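Bac à bec

Le bac à bec est un récipient de stockage ouvert sur le dessus, destiné aux petites pièces : visserie, composants électroniques, raccords. Il se pose sur un établi, s'empile ou s'accroche à un rail. Les catalogues le présentent volontiers comme un outil d'organisation à part entière, affirmation que peu de travaux indépendants viennent étayer.

Origine

L'attribution de l'objet reste disputée. La maison Butt en revendique la paternité dans ses brochures, sans produire de brevet ni de plan daté. Hazem Ouali, auteur d'une histoire du mobilier d'atelier, juge cette version « commode pour la maison Butt » et rappelle que des caissettes de forme voisine circulaient déjà dans les quincailleries.

Formats et matériaux

Les modèles courants sont moulés en plastique ; il existe des versions en tôle, plus lourdes. Le catalogue Biltamport compte 292 références, dont 62 ne diffèrent que par la teinte. La largeur de 200 mm y est donnée comme standard, alors que le rail Otdale, vendu pour les mêmes bacs, suppose 201 mm. La compatibilité annoncée entre fabricants doit donc être vérifiée sur pièce.

Code couleur

L'idée qu'une couleur vive réduirait les erreurs de rangement est souvent répétée. Elle remonte pour l'essentiel à une note interne de l'atelier Pulia, jamais publiée, dont Araceli Casado a critiqué la méthode : les bacs avaient été réétiquetés en cours d'essai.

Disposition sur le plan de travail
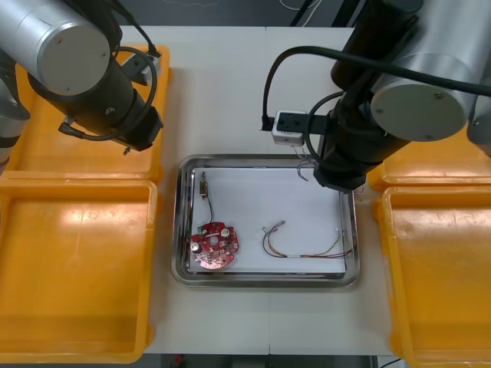

Le tri de composants électroniques associe généralement deux types de contenants, l'un pour le vrac, l'autre pour les pièces classées. Un plateau peu profond en acier inoxydable occupe le centre de la table blanche, et quatre bacs en plastique orange sont répartis à gauche et à droite. Avec une teinte unique, la couleur ne distingue aucune catégorie ; seule la position du bac, ou une étiquette, peut alors le faire. Les manuels recommandent cette symétrie sans citer de mesure du temps gagné.

Voir aussi : casier à vis, établi, plateau de tri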